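4.2 Small upright items on a tabletop

The second group of chores in our study covers tidying small personal items: tubes, bottles, jars and the lids and boxes they are kept with. Most people do this several times a day without paying attention to it. For a machine it is harder than it looks on paper, and it accounts for a large share of the failures reported in Section 5.

We recorded 300 demonstrations of this group with a hand-held gripper. The person holding the tool does the chore at normal speed, and the policy is later trained on the wrist view and the opening of the fingers. Two operators took part. Neither was told which way to approach an item, and their habits differ. One of them closes the fingers slowly and corrects on the way in, while the other lines up first and closes in a single motion. We kept both styles in the training set.

An upright squeeze tube is a useful test item. It has a narrow base, so a finger that touches one side too early can tip it. Its body gives way under pressure, and the force that holds a full tube is too much for a half-empty one. The space around it matters as well. In Figure 6 the tube stands between the two fingers, a little closer to the right pad, and a white lid lies flat on the table to its left. A policy that centers the gripper on the lid instead of the tube will miss the grasp.
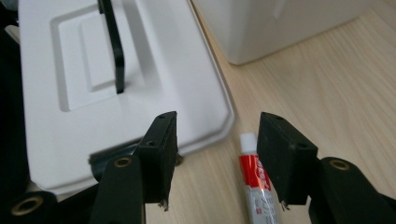
Figure 6. Wrist view with a small squeeze tube between the open fingers. The pads are black and the tabletop is light wood.

White objects on a pale table gave us more trouble than we expected. The edge of a lid may show up only as a soft gray line, and the caps of many tubes are white too. In early training runs the policy often moved toward a lid corner and stopped there. Adding views with different lamp positions reduced this error but did not remove it — the remaining cases are nearly all white on white.

We tested the trained policy on the Tatarach arm over 100 trials, with the items set out by hand before each trial. A trial counted as a success if the item ended up in its container and no other item had been knocked over. We stopped 21 trials early for safety, most often when a finger pressed down on a lid, and scored them as failures. As a baseline, the same two operators did 100 trials with the hand-held tool. Their errors were mainly dropped tubes, which they picked up again within the same trial. The policy has no such recovery behavior. Once a tube is on its side, it continues as if the tube were still standing.

Our answer for this group of chores is therefore a limited yes. The machine can put away a standing tube when there is clear space on both sides of it. It cannot yet be left alone with a crowded table, and we would not use it in a home without a person nearby. Section 4.3 turns to soft items, where tipping is not an issue but the grasp point is much harder to define.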